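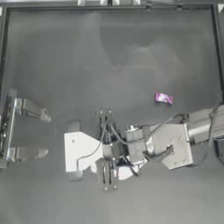
Water should be charged by the hour of pumping and by nothing else, Luminița Voicu wrote to the district office in Caltden after the new irrigation rules were published. A grower who leaves a field dry in a wet year, she added, should not receive a bill for it.

Her letter was one of many that reached the office during the consultation on the irrigation support program, and it was the first matter put to Anca Marinescu, who heads the office's water and land department. The interview took place in Caltden in July, shortly before the program's first payments were due.

"The letter raises a fair point, and we answered it," Marinescu said. "The charge has two parts. One part follows the water a farm takes. The other part follows the area that the canal can serve, and it is paid whether the farm takes water or does not. The canal has to be cleaned in a wet year too. The gates have to be greased, the banks have to be mowed, and the pump house has to have power."

The Wivov canal serves 3613 acres of arable land and orchard south of the town. Under the program, the district pays 70 percent of the area charge for eligible farms. The water charge remains with the grower in full. Farms apply once, at the start of the season, and the support is taken off the bill directly, so that no refund has to be claimed.

Marinescu said that the earlier arrangement, under which growers paid the full bill and were refunded in winter, had placed a heavy load on smaller farms. "They were lending money to the district for half a year," she said. "A farm with vegetables has its costs in spring and early summer. Seed, fuel and wages all come at once. A refund in December does not help with that."

Asked why the water charge had been left out of the support, she said that the matter had been discussed at length with the canal operator, Cultel, and with growers on both banks. "If public money pays for the water itself, the farm at the top of the canal has every reason to keep its gate open. The farm at the bottom then has a right to water on paper and an empty ditch. We have seen that on other canals and we did not wish to pay for it on ours."

Petrică Toma grows sweet corn and cabbage near the lower end of the Wivov and took part in the consultation meetings. He supports the division of the charge, with reservations. "I pay the area charge gladly if the water arrives," he said. "Last season it came on time in June. In August it was late more than once. I would like to see the rules say what happens to the charge when it is late."

The rules as published do say something on the subject, though less than Toma would wish. A farm that does not receive water within its assigned turn may report the fact to Cultel, and the turn is moved to the next free period. The area charge is not reduced. Marinescu said that the district would review this clause after the first season – "with the gate records on the table," as she put it – and that she would not comment on the result in advance.

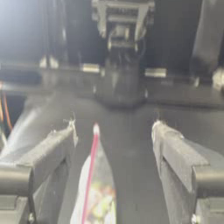
Eligibility is the part of the program that has drawn the most questions. The district's rules describe who may receive support, and Cultel's contracts describe who may receive water, and the two sets of terms were written at different times by different people. Lucian Bucur, who manages contracts at Cultel, said that each was sound when read alone. The trouble lies where they ought to meet. A tenant farmer may hold a valid water contract without holding the land title that the district asks for. A landowner may hold the title and have no contract. "In both cases the field is the same field and the crop is the same crop," Bucur said. "We ask such people to come in together, with the lease, and we settle it at the desk. It can be done in one visit if the lease is registered."

Leases that are not registered remain a difficulty. Bucur said that some families have worked the same plots for decades on the strength of a verbal agreement, and that Cultel has always supplied them with water. The district cannot extend support on the same basis. Marinescu confirmed this. "Public funds require a document," she said. "We have shortened the lease form to a single page and we no longer charge for registering it. I would ask every tenant on the canal to make use of that before the next season opens."

The office has so far received 1381 applications, many of them for very small plots. Marinescu described the processing as slow at the start and steady since. Applications are checked against the land register, then against Cultel's contract list, and any that do not agree are returned with a note stating which entry is at fault. In the earlier program such applications were simply refused, and the grower had to begin again.

The conversation then turned to the pumping station. Its equipment is to be replaced under a separate contract with Ruiz-Ortega, and the cost of that work is not part of the support program. Several letters in the consultation had asked whether growers would be charged for the new pumps through the back door, by way of a higher area charge. Marinescu said that they would not. "The area charge is fixed for the length of the program. The station is paid for from the capital budget. I have said this at each meeting and I am content to say it again, since the question is a reasonable one."

Bucur was more cautious about the timetable. The old pumps cannot be taken out while growers still need water, and the new ones should be tested before the canal is filled in spring. That leaves the winter. "If the ground freezes hard, the concrete work waits," he said. "We have told growers to plan for a normal opening date. If we are going to be late, they will hear it from us before they order seedlings." He added that the intake screens would be replaced first, as weed in the screens had been behind most of the stoppages of the past season.
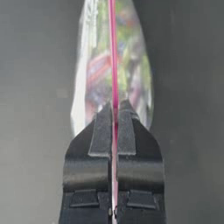 Gripper fingers closed around a thin strip of bright pink.

On the question of metering, opinion among growers is still divided. At present the water taken by each farm is worked out from the hours its gate is open and the height of the water in the canal. Valentin Cozma, an orchard owner on the east bank, considers the method unfair to farms that use drip lines. "My gate is open for a long time and very little goes through it," he said. "My neighbor floods his rows in a morning. On paper we look alike." He has asked the district to pay toward meters for any farm that wishes to fit one.

Marinescu said that the request was under study. A meter must be read, repaired and protected from silt, and she would want to know who is responsible for each of those tasks before public money is committed. She noted that growers with drip lines may already ask Cultel for a reduced rate by filing a drawing of their system, and that few had done so. Cozma said that he had not heard of this option. Bucur said that it appears on the back of the water contract, and agreed that it could be moved to the front.

Growers who have not yet applied may still do so for the second half of the season. The land and water desk in Caltden is open on Saturday mornings until the application period closes, and applicants are asked to bring their water contract together with the land title or registered lease. Questions about turns and gate times should be addressed to Cultel directly.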